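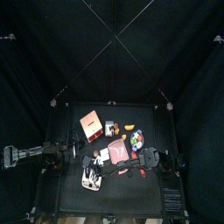 Pourquoi l'export des factures s'arrête-t-il toujours à la ligne 600 ?

Parce que le module Cikine coupe le fichier quand il rencontre un caractère qu'il ne sait pas lire, et chez nous ce caractère se trouve dans le nom du client Bråten.

**Ticket 1731** — export comptable incomplet
**Logiciel :** Tresport, poste du bureau
**Statut :** en attente

J'ai d'abord pensé à une limite de taille. J'ai donc exporté seulement le mois de mars, qui est beaucoup plus court : le fichier s'arrête aussi, mais à la ligne 13. Dans les deux cas, la ligne suivante est une facture pour Bråten.

Essais déjà faits :

- redémarrage de Tresport : aucun changement
- export en format texte au lieu de CSV : même coupure
- nom écrit « Braten » dans une copie de la base : l'export est complet
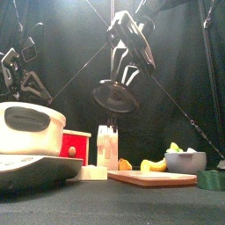 Je ne souhaite pas garder cette dernière solution, car le nom doit être exact sur les factures. J'ai aussi regardé l'encodage dans `export.ini`. La valeur était `ascii`, je l'ai remplacée par `utf-8`, puis j'ai relancé à 10 h. Le résultat reste identique — peut-être que Cikine lit un autre fichier de réglages ?
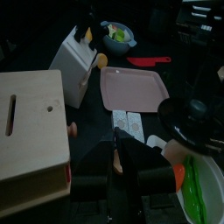

Sverre Lindholm répond que oui : Cikine garde sa propre copie dans le dossier `Fison`, et c'est celle-là qu'il faut modifier, avec Tresport fermé. Il demande aussi de vider le cache avant le prochain essai.

Je n'ai pas les droits d'écriture sur ce dossier. Je les ai demandés, et je laisse le ticket ouvert jusqu'à l'essai.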